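The tool library at Bollalthorpe turns sixteen in May, and the folks who look after it have been having a good old clear-out of the odds-and-ends bins before the birthday rolls around (a job put off more than once, bless them!). Gloves, plastic tools and all sorts of bits and bobs are being sorted for the shelves.

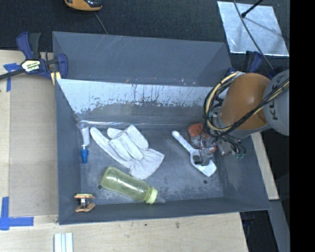
Neighbours in Plillholm have already dropped off 20 boxes for the cause, and the Zavala hardware shop has chipped in $600 towards new racks, which was awfully kind. Single gloves are welcome too, as there's every chance a mate will show up. Donations can be left at the Clorkitz Street door until the end of May.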